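Kitchen tips I tested before believing them

Every summer the same batch of kitchen wisdom does the rounds, usually from people who have something to sell you. I cook for a family of five, my patience is limited and so is my cupboard space, so I tried a few of them at home in Dosesthorpe over the past couple of months. Most of them I would not bother with again.

Washing berries in vinegar

The claim is that a quick dip in diluted vinegar makes strawberries last a fortnight. Mine did not last a fortnight. They did keep a couple of days longer than the unwashed punnet, but only when I dried them properly, and drying strawberries one by one on kitchen paper is a dull way to spend an evening. If you are going to eat them by tomorrow, leave them alone and rinse just before serving. Raspberries went to mush and I won't be repeating that one.

What did help was taking out any soft or bruised fruit as soon as I got home. It costs nothing and takes a minute.

Do you need to preheat an air fryer?

Jotia, who make mine, say yes in the booklet. I did chips both ways, 300 g each time, and nobody at the table could pick out which were which. For anything that has to rise or puff up, I do give it three minutes first. Frozen pastry sulks if it goes into a cold basket. For chips, sausages and reheated pizza I have stopped.

The advice I would take seriously is to stop overfilling it. Half a basket cooks better than a full one, whatever it says on the box about feeding six.
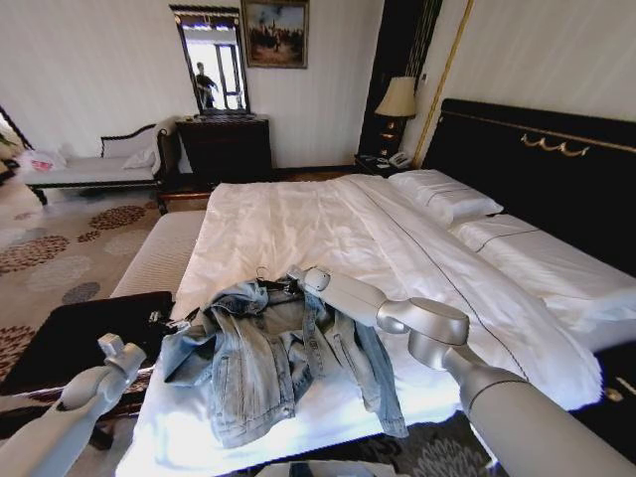
Liners are another matter. The paper ones are handy for marinated chicken and anything sticky, but they block the air from underneath, so the bottom stays pale. Never put one in empty while the machine heats up, as it can blow up against the element. The silicone ones last, but they are one more thing to wash, and the basket was never that hard to wash in the first place. Hot water, washing-up liquid, leave it ten minutes.

The wooden spoon across the pan

You have probably seen this: lay a wooden spoon over the top of a pan of pasta and it will never boil over. It works for a bit. Then the spoon warms up, the foam climbs past it, and you have starchy water all over the hob plus a hot spoon. Turn the heat down and use a bigger pan.

Expensive knives

My brother-in-law Kaan Yaman swears by his Prantl chef's knife and has told me so at several barbecues. It is a nice knife. It was also blunt when I borrowed it – blunter than my supermarket one, which I sharpen every few weeks. I would sooner spend the money on a decent sharpener and learn to use it. Keep the angle steady, go lightly, and wipe the blade before it goes near food. And please don't put good knives in the dishwasher, even if the handle says you can.

Freezing herbs in oil

This one I like, grudgingly. Chop the herbs, put them in an ice cube tray, cover with olive oil and freeze. Parsley and thyme came out well. Basil turned dark but tasted fine in a sauce. Get the tray straight into the freezer and cook from frozen; herbs in oil shouldn't be left sitting about at room temperature. Label the bag too, unless you enjoy guessing.

Lemon in the microwave

A bowl of water with half a lemon in it, heated until steamy, then left with the door shut for five minutes. The dried-on soup did wipe off easily. I tried it again the following week with plain water and it wiped off just as easily, though the lemon smelled nicer. Use a squeezed one you were going to throw away.

Next on my list is the salt trick for burnt saucepans, which a reader in Hukville insists on. I have a suitable saucepan ready and will report back in July.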